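18/03/2020

Ninth working day with the Enen trial package, and the first one spent entirely in the simulator. Hardware is still at Rekthorpe waiting for a replacement power lead, so I took the licence home on the laptop and ran the sorting job from there. Marichka Derkach has the second seat and was on the phone for most of the morning.

What Enen are selling, for my own record: a desktop simulator, a library of arms and grippers, a turntable feeder cell as a ready-made model, and a year of support. The sales sheet calls it one product. The installer treats it as four, each with its own licence check, and the feeder model would not load until I had closed and reopened the program. Logged as a fault. Low priority, but a new user would lose an hour to it.

Started at 08.15. Loaded the cell, set the arm to its home pose and checked the joint limits against the printed table from Bollbridge. All agree except the last wrist joint, where the model allows a wider range than the table does. I have clamped it by hand. Asked support which figure is right. No answer by the end of the day.

Morning work: feeder only, no arm. I wanted to see how small parts behave on a moving surface, as this is where the last package fell down. Ran the turntable at slow speed, stopping and starting. Rings slide a little on each stop and then settle. They do not sink into the surface and they do not jitter, both of which I had to put up with last August. If I raise the friction value too far they tip up against the divider and stay there, standing on edge, which is wrong for a part of that shape. Left friction at the default after that.

Late morning: added the arm. The task is simple on paper. Pick orange rings from the turntable, place them in the bin, leave the grey ones alone. The colour check is done by the program reading the part list, so it proves nothing about a real camera. Nikola Begović raised this on Monday and he is correct. I have written it at the head of the trial notes so that it does not get lost when the results are passed upstairs.

First attempts were poor. The approach path took the elbow round the long way and the cycle time was nearly double what I had planned for. Changed the preferred elbow side, which is a tick box two menus down, and the path came right at once. The manual gives this one line. It should have a page.

Left the afternoon set running at normal speed and worked through the checklist beside it. The view I kept on screen was the one from the near end of the table, looking along it towards the arm.
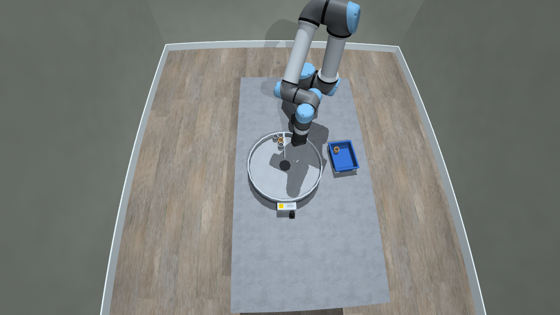 Afternoon results

Full set was 211 cycles. Two failed. The first was a missed grip: the fingers closed above the ring and the arm carried on to the bin with nothing in it. The program counted it as a place. That is a serious mark against the package, as the count is the thing we would be paying for. There is a grip check in the settings and it is off by default. With the check on, the same cycle stops and reports properly.

The second failure was a collision between the gripper and the turntable rim. My own doing. I had set the clearance height from the surface of the tray and forgot that the rim stands above it. Raised the clearance by 50 mm, which is more than needed, and will bring it down in steps tomorrow.

Shadows are a point in its favour. They are drawn from the true position of the arm, and with the view fixed they give a fair idea of height over the tray without switching to a side view. Marichka turns them off for speed. On her machine the gain was small and on mine I could not measure one.

Memory use climbs through a long run. It was steady for the first half and then rose with each cycle, and did not fall when the run was stopped. Closing the program clears it. Sent the log to Enen as well.

Price

Teodoro Pacheco rang at four with the revised quote. 567 a month for both seats, support included, with the gripper library as an extra. I told him the gripper library is not an extra if the feeder cell will not open without it. He is going back to them. Ó Ceallaigh have offered a rival package at a lower figure but with no feeder model, so we should have to build the turntable ourselves. Theophilus Sulemana thinks a week. I think three, having built one before.

Ayana Moges wants a one-page opinion by Friday. Draft so far: path planning good, contact between parts good, defaults careless, manual thin, support slow. Would rent for a further term. Would not buy outright until the place count is fixed and the memory fault answered.

For tomorrow: clearance down in steps of 10 mm, grip check on throughout, repeat the full set with the same starting layout. Try two bins. Ask again about the wrist joint. Charge the laptop overnight, as the fan was loud by five and the battery was no use at all.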